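4.3 Installing an additional storage drive

This section applies to tower workstations issued under the Masson records program at the Hokesness and Brerkotside offices. It covers the addition of one internal drive for use with the Tenar archive software. Replacement of a failed system drive is covered in Section 4.5.

Before you begin

Only staff who have completed the equipment handling course may open a workstation. Confirm that the asset number on the work order matches the asset number on the computer. If the two do not match, return the work order to the issuing desk and do not proceed.

You will need:
A Phillips screwdriver, size 2
A grounding strap
The drive, in its sealed antistatic bag
One data cable
Four drive screws, if the model requires them

CAUTION: Shut down the computer and unplug the power cord from the wall before removing any cover. Switching off at the front button does not remove power from the main board.

CAUTION: Do not open the power supply under any circumstances. It contains no parts that can be serviced by office staff.

Opening the computer

1. Save all work, close the Tenar client and shut down the computer from the start menu.

2. Unplug the power cord, the network cable and all other cables. Label any cable that is not keyed to a single port.

3. Press and hold the power button for five seconds to discharge remaining power.

4. Place the computer on its side on a firm, level surface with the removable panel facing up.

5. Remove the screws at the rear edge of the panel, slide the panel back and lift it away. Keep the screws together in a tray.

6. Attach the grounding strap to your wrist and clip the other end to bare metal on the chassis. 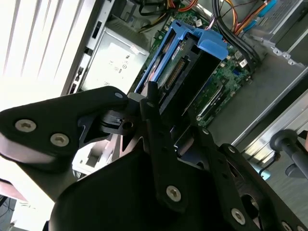 Fitting the drive

7. Find an unused drive bay. Where two bays are free, use the lower one.

8. Release the drive carrier and slide it out. Do not force a carrier that resists; check first for a locking tab on either side.

9. Remove the drive from its bag, holding it by the edges. Record the serial number on the work order.

10. Seat the drive in the carrier with the connectors facing the rear of the carrier. If the model uses screws, start all four by hand before tightening any of them.

11. Return the carrier to the bay and push until it locks.

12. Connect the data cable to the drive and to the lowest-numbered free port on the main board. Connect a spare power lead from the power supply. Both connectors are keyed and fit in one direction only.

13. Confirm that no cable touches a fan, then refit the panel and its screws.

NOTE: Drives with a capacity above 2,000 GB must be initialized with the GPT partition style. The older MBR style does not make the full capacity available.

Registering the drive in Tenar

14. Reconnect all cables, start the computer and sign in with an administrator account.

15. Open Tenar and select Storage, then Local Volumes, then Add. The new drive is listed as Unassigned.

16. Enter a volume name of no more than 40 characters. Use the office name followed by the asset number.

17. Select Verify. Do not restart the computer during verification.

If Tenar displays error 1023, the drive has not been detected. Shut down, unplug the power cord and repeat step 12. If the error remains, forward the work order to Brendan Hegarty, Equipment Services, Brerkotside.

Requests for exceptions to this procedure must be made in writing to Lucienne Royer, Records Systems, Hokesness.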